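Am Ende hatte ich Mehl im Haar und eine Tüte Brötchen unterm Arm, die eigentlich für den nächsten Morgen gedacht waren. Aber der Reihe nach!

In Eltberg war Tag der offenen Tür bei der Mühle Wever, und ich wollte da schon seit Jahren mal rein. Man sieht das Gebäude ja von der Bahn aus, dieses hohe graue Ding mit den winzigen Fenstern, und fragt sich jedes Mal, ob da drin noch jemand arbeitet. Doch, tut da jemand, und zwar rund um die Uhr. Ich bin mit dem Regionalzug hin, vom Bahnhof sind es zehn Minuten am Bach entlang, bei Regen vermutlich kein Vergnügen, aber ich hatte Glück mit dem Wetter.

Am Tor bekommt man ein Haarnetz (kleidsam!) und eine Nummer für die Führung. Ich hatte die 39, und weil gerade erst die Gruppe bis 20 losgezogen war, blieb reichlich Zeit für den Hof. Dort gab es Waffeln, eine Hüpfburg in Form eines Brotlaibs und einen Stand, an dem man verschiedene Getreidekörner erraten sollte. Ich habe Dinkel und Emmer verwechselt. Eine Sechsjährige neben mir nicht.

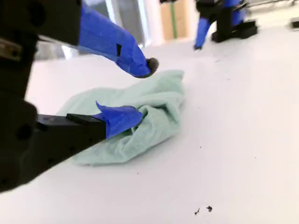
## Die Mühle von innen

Die Führung fängt ganz oben an, fünfter Stock, und es gibt keinen Aufzug für Besucher. Ich habe unterwegs zweimal so getan, als würde ich mir die alten Schwarzweißfotos im Treppenhaus ansehen. Die sind übrigens wirklich schön, vor allem das vom Hochwasser, auf dem zwei Männer mit einem Ruderboot Säcke abholen.

Oben stehen die Plansichter, riesige Kästen, die an Stangen hängen und im Kreis schwingen. Der ganze Boden schwingt mit, und zwar so, dass man nach fünf Minuten leicht seekrank wird! Unser Müller meinte, man gewöhnt sich daran, er merke es nur noch, wenn es aufhört. Eine Etage tiefer dann die Walzenstühle, die neueren von Godoy und einer noch aus der Zeit seines Großvaters, dunkelgrün lackiert und blank poliert. Der läuft nur noch im Dezember, wenn sie für die Bäcker aus der Gegend ein besonderes Lebkuchenmehl machen. Wieso das auf den neuen Maschinen nicht geht, habe ich trotz Nachfrage nicht ganz verstanden, irgendwas mit der Riffelung.

Was ich nicht wusste: Das Korn wird vor dem Mahlen befeuchtet und liegt dann erst mal stundenlang herum, damit sich die Schale besser löst. Und dass die Zahl auf der Mehltüte den Mineralstoffgehalt angibt, hatte ich bestimmt schon zehnmal gelesen und zehnmal wieder vergessen. Jetzt sitzt es hoffentlich.

Danach durften wir in den kleinen Laborraum, in dem jede Lieferung geprüft wird, bevor der Laster überhaupt abkippen darf. Kleber auswaschen, Fallzahl messen, Teig ziehen, bis er reißt. Mein Highlight, ganz klar! Man bekommt ein Klümpchen Teig in die Hand und knetet es unter dem Wasserhahn, bis nur noch so ein gummiartiger Rest übrig ist.

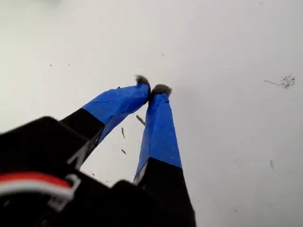

Meiner ist mir natürlich in den Ausguss gerutscht, ich bekam aber anstandslos einen zweiten. Dazu gab es kleine Probebrote aus drei Mehlen, alle gleich gebacken und trotzdem völlig verschieden. Das dunkelste hat mir am besten geschmeckt, die meisten in der Gruppe fanden es zu sauer.

Zum Schluss landet man, wie überall, im Laden. Ich wollte wirklich nur gucken. Mitgenommen habe ich dann Roggenschrot, ein Kilo von der Hausmischung Plendari (für Pizza, steht drauf, geht laut Kassiererin aber auch für Fladenbrot) und eben die Brötchen. Eine Getreidemühle für zu Hause stand da auch, sehr hübsch, für 887 Euro. Ich habe sie kurz gestreichelt und bin weitergegangen.

Wer nächstes Jahr hin will: früh kommen, feste Schuhe, nichts Schwarzes anziehen. Der Eintritt war frei, die Waffel kostete 2 Euro 50, und der letzte Zug zurück fährt früher, als man denkt. Ich habe ihn nur im Laufschritt erwischt, und die Brötchen waren vor der Ankunft weg.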